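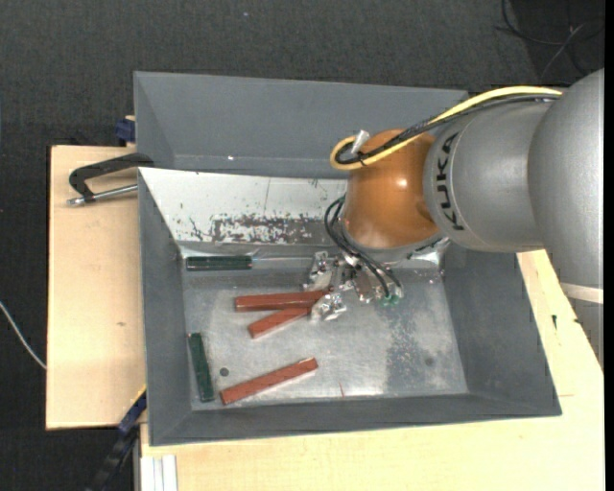
Tomholm Shallow Bin with Sloped Rim

Item 438
By Fevutton
$187 each
Sold singly or in cartons of 3

Overview

The Tomholm is a shallow sheet-metal bin for loose parts that have to be set down, looked over and picked back out. It has a flat floor, low walls and a wide rim that slopes outward on all four sides. It sits on a bench or table and doesn't need a stand.

We make it for people who work with pieces too big for a divided tray and too small to leave lying on the bench. Wooden blocks, short bars, offcuts, brackets, handles and castings are the usual loads. Five of the wooden blocks, three reddish-brown and two dark green, fit on the floor at one time, with room left to get hold of each one.

The bin has no lid and no inside dividers. If you need your parts kept apart by type, see the Rellent divided tray instead.

The rim

Most shallow bins have a straight wall with a rolled edge. The Tomholm has flat, wide flanges that lean outward from the opening. Parts that land on the flange tend to slide in, and you can reach in from any side at a low angle without catching your wrist on an edge.

The flanges are part of the bin and can't be taken off. Please allow for them when you measure your bench. A lot of the returns we get on this item come from customers who measured the opening only and found that the rim ran into a vise or a back rail.

You can rest a hand on the rim while working. Don't sit or stand on it, and don't lift a full bin by one flange.

The floor

The floor is flat metal with no ribs, grid or pattern pressed into it. Rectangular parts lie flat on it and slide easily. Round stock will roll, so for dowels and tube we suggest putting a mat down first.

There is a small round hole in the floor near one corner. Screws, pins and small washers may go through it or lodge in it, so keep fine hardware in a cup. The hole also means the bin won't hold liquid. It is not a drip tray and should not be used under a machine that leaks oil or coolant.

Finish

The bin is supplied in plain gray metal with no paint, powder coat or lining. We get asked for a coated version fairly often. We tried one and dropped it, as the coating chipped along the floor within a few weeks of normal bench use and left flakes on the parts.

Bare metal shows wear. Expect light scratches and scuffing on the floor, and dark spots and brown staining low on the inside walls, as on the bin in the photo. Marks of this kind aren't covered as a fault. If your work needs clean surfaces, such as finished pale wood or fabric-covered parts, line the bin.

Specifications

Item number: 438
Type: shallow open bin
Material: sheet metal
Color: gray
Floor: flat, with one small round hole
Rim: outward-sloping flanges on four sides
Lid: none
Dividers: none
Feet: none
Liner: sold separately
Carton quantity: 3
Returns: 28 days from delivery, unused

A dimensioned drawing is available on request and shows the opening, the floor and the full outside size over the flanges. Ask for the drawing for item 438. The drawing was revised in August, when the note on flange width was moved to the front sheet. The bin itself has not changed.

What's in the box

One bin, wrapped in paper, with a cardboard pad on the floor. Take the pad out before use. Cartons of 3 are nested with paper between them.

Wooden blocks and other parts are not included.

Setting it up

Put the bin on a level surface with the full base supported. It can go straight onto a wooden table. On a soft or oiled top, place a thin sheet of card or cork underneath so the base doesn't mark the wood when the bin is pushed around.

Leave clear space on the side you reach in from. If two people share a bin, set it so that each has a long reach of open bench in front of the rim.

Don't stack bins with parts in them. Empty bins nest.

Loading

Long, thin blocks are easier to pick up when they lie with some space between them. Tipping a whole box in at once leaves them crossed over each other and often leaned up on the wall. For sorting and counting jobs, put in a small number, clear them and refill.

Keep parts below the top of the wall. A piece that sticks up over the rim can be knocked out when the one next to it is lifted.

Wet or freshly stained wood should be left to dry before it goes in. Moisture trapped under a flat block will mark both the block and the metal.

Cleaning

Brush out sawdust and chips with a dry bench brush. Wipe the floor and walls with a cloth and a little dish soap in warm water, then dry with a second cloth. Pay attention to the line where the walls meet the floor, where dust packs in and holds damp.

Brown stains can be rubbed down with a fine abrasive pad. Go lightly, and wipe away the residue before putting parts back. Deep stains may fade without coming out fully.

Don't use bleach or put the bin in a parts washer.

Liners and related items

Tamura floor mat: a thin cut-to-fit mat that stops round parts from rolling and softens the noise of blocks being dropped in. It covers the hole in the floor. Trim with a utility knife.

Rellent divided tray: a separate tray with fixed compartments for small hardware. It doesn't fit inside the Tomholm and is meant to stand next to it.

Common questions

Can I screw it to the bench?
There are no mounting holes in the flanges. You can drill your own, but a drilled bin can't be returned. Most people find a non-slip sheet under the base is enough.

Is the edge of the rim sharp?
The outer edge is deburred before packing. Run a gloved hand over it when you unpack, and contact us if you find a rough spot.

Can I use it for food?
No. It's a workshop bin.

Does it come deeper?
No, this is the only depth. For a deep load, use a regular tote and move parts into the bin a few at a time.

Will the metal scratch my parts?
Unfinished wood and metal parts are usually fine. Polished or lacquered parts can pick up marks from sliding on the bare floor, so use the mat.

Ordering and returns

Single bins ship flat in their own box. Cartons of 3 ship as one parcel. Unused bins can be sent back within 28 days of delivery in the original packing. Check the rim for bends before signing for the parcel, and report shipping damage with a photo of the box and of the bin. We replace bent bins and do not ask for them back.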